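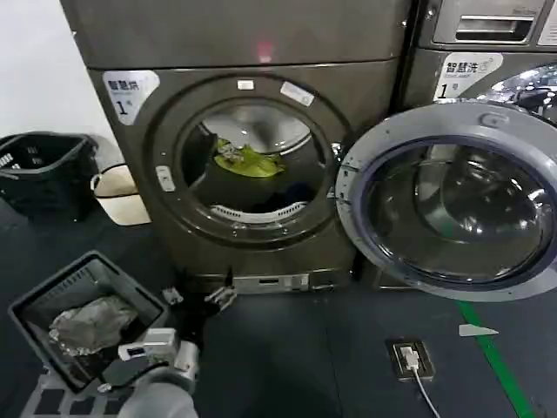
이첼 말도나도

살리나스 기숙사 공동 세탁실, 운영 방법이 바뀝니다

살리나스 기숙사의 공동 세탁실이 다시 문을 열었습니다. 세탁실은 배수관 공사 때문에 닫혀 있었고, 그동안 학생들은 플라스타노 거리에 있는 유료 빨래방까지 걸어가야 했습니다. 2023년 4월 25일부터는 기숙사 안에서 다시 빨래를 할 수 있습니다.

세탁실에는 앞으로 문이 열리는 드럼 세탁기가 있습니다. 세탁기 앞면에는 흰색 스티커가 붙어 있고, 중국어로 "智慧洗"라는 글자와 "1号"라는 번호가 쓰여 있습니다. 한국어로 옮기면 "스마트 세탁"과 "1호"라는 뜻입니다. 중국어를 모르는 학생은 숫자만 보면 됩니다. 고장을 신고할 때에는 이 숫자와 함께 세탁기가 놓인 자리도 알려 주어야 합니다.

이번에 가장 크게 달라진 것은 예약 방법입니다. 전에는 문 옆의 종이에 이름을 썼지만, 이제는 1층 안내실에서 시간표를 관리합니다. 한 사람은 일주일에 두 번까지 예약할 수 있습니다. 예약한 시간에 오지 않으면 다음 사람이 세탁기를 쓸 수 있습니다. 이용 요금은 한 번에 200원이고, 안내실에서 미리 냅니다. 세제는 각자 가져와야 합니다.

기숙사 생활 담당자 유스티나스 라우드세프 씨는 공사 전에 가장 많이 받은 불만이 남은 빨래에 대한 것이었다고 말했습니다. 세탁이 끝났는데 주인이 오지 않으면 다음 학생은 남의 옷을 꺼내야 할지 기다려야 할지 알 수 없었습니다. 사진의 세탁기도 문이 활짝 열려 있고, 통 안에는 밝은 연두색 천과 어두운 색 빨래가 들어 있습니다.

새 규칙에 따르면 예약 시간이 끝나고 5분이 지난 뒤에는 다음 사람이 빨래를 꺼내도 됩니다. 꺼낸 빨래는 바닥에 두지 말고 창가 선반 위의 바구니에 넣어야 합니다. 바구니에 일주일 넘게 있는 옷은 508호 보관실로 옮깁니다. 옷을 찾으려면 안내실에 학생증을 보여 주고 열쇠를 받으면 됩니다.

라우드세프 씨는 색이 진한 옷을 처음 빨 때 따로 빨아 달라는 부탁도 했습니다. "작년에 제 흰 셔츠 두 장이 분홍색이 되었습니다. 누구의 양말이었는지는 아직 모릅니다."

학생들의 의견은 조금 나누어집니다. 3층에 사는 한 학생은 멀리 가지 않아도 되어서 아주 기쁘다고 했습니다. 그러나 저녁에 실험 수업이 있는 학생들은 밤 시간을 더 늘려 달라고 합니다. 지금 세탁실은 아침 7시부터 밤 10시까지 열립니다. 기숙사는 6월에 이용 기록을 보고 시간을 다시 정할 계획입니다.

운동화와 이불은 이 세탁실에서 빨 수 없습니다. 이불 세탁은 학기 말에 따로 신청을 받습니다. 예약과 고장 신고는 1층 안내실에서 합니다.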